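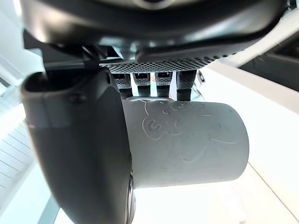

Minutes of the Moncrieff robotics club, February meeting, typed up by me because I lost the coin toss again. We started a little after 4:15, once the last of the snacks had been carried in, and the first thing on the list was the hand, which took up most of the afternoon (no surprise to anyone who has read the last few sets of minutes). We're into the cup part of the Ekon project now, and the bear cup is the one we're using for the side grip, lying on its side with the thumb against it and all four fingers closing from the other direction. I love how that grip looks, by the way! The fingertips come down on top of the cup side by side like somebody playing a very short piano.

Minutes of last time: read out, approved, with one fix. I had written that Arvid broke the tendon on the practice finger. Arvid says it was already frayed when he picked it up, and he would like that in writing. Okay, it's in writing.

Hand update (Arvid Tveit). Arvid has the side grip saved as its own pose now, so you don't have to type in every joint when you want to start over. He ran 37 tries with the cup before the meeting and got 30 clean holds, and he has a sheet with all of them if you want to see which ones went wrong. Most of the misses were the cup rolling toward the thumb before the fingers got there. He wants the thumb to move first and wait. Sunita thinks the thumb should move second and slower, and they went back and forth on it for a good while with a marker each and only one whiteboard. We agreed to try both, same cup, same spot on the table, and bring the numbers next time.

There was a side question about whether the mesh on the fingers is doing anything for grip or whether it's all in how hard we squeeze. Arvid's guess is the squeeze. I said we should wrap a strip of the grippy shelf liner on one finger and find out, and got told that one finger out of four is a bad test. Fair! We'll do all four or leave it alone. Not decided.

Cups. The bear stays. We had a real discussion about switching to something plain so the demo looks more serious, and it went down by a show of hands, with me waving both of mine. The drawing is also handy for us in practice: if you start every run with the bear facing the same way, you can tell at a glance how much the cup has turned. Sunita asked that whoever resets the cup check that before calling "go," and please don't start talking to the person at the keyboard in the middle of it. She was looking at me when she said this.

Software (Sunita Nigam). The logging script, which we are all calling Saton now whether Sunita likes it or not, writes one line per try with the pose name, the finger positions and a column for comments. The comment column has turned into a chat room. "Nope," "lol" and "ask Arvid" are not comments, says Sunita, and she'd like them gone by next meeting. From now on it's held, slipped or missed, and then anything else you want to add after that. She also found the bug where the file got overwritten if you restarted on the same day, so please pull the new version before you touch anything. If you have old logs on your own laptop, send them to her first and pull second. In that order!

Stovik showcase. The sign-up is in and we have a table. Each team gets 15 minutes including questions, and we spent a lot longer than that arguing over what goes in them. Where we landed: Arvid explains the hand and the grip, Sunita runs it, I talk while it moves and take the questions I can answer. I asked if we could let kids from the audience set the cup down themselves. Arvid said yes if there's tape on the table to show them where. Sunita said yes if she gets to hold the stop button. So that's a yes.

We still need a poster. I have a sketch that is mostly a big bear with four fingers over its head, and people were kind about it. Bring better ideas or you're getting mine.

Money. We have $443 left for the year. A new set of tendon cord and a spare motor for the thumb were approved, and Arvid will order both. The request for a second whiteboard (see above, re: markers) was put off until we know what the poster costs to print.

To do before next time:
Arvid: order the parts, save a thumb-first version of the side grip, bring the sheet.
Sunita: thumb-second version, clean up the comment column, send around the new script.
Me: poster draft, tape for the table, find out if Stovik gives us a power outlet or if we bring our own extension cord.
Everybody: at least one reset shift each. The list is on the door.

Other business: somebody has left a lunch box in the parts cabinet, bottom shelf, behind the servos. Please claim it. I'm not opening it.

We wrapped up at 5:50. Same room next month, and it's Arvid's turn to bring snacks.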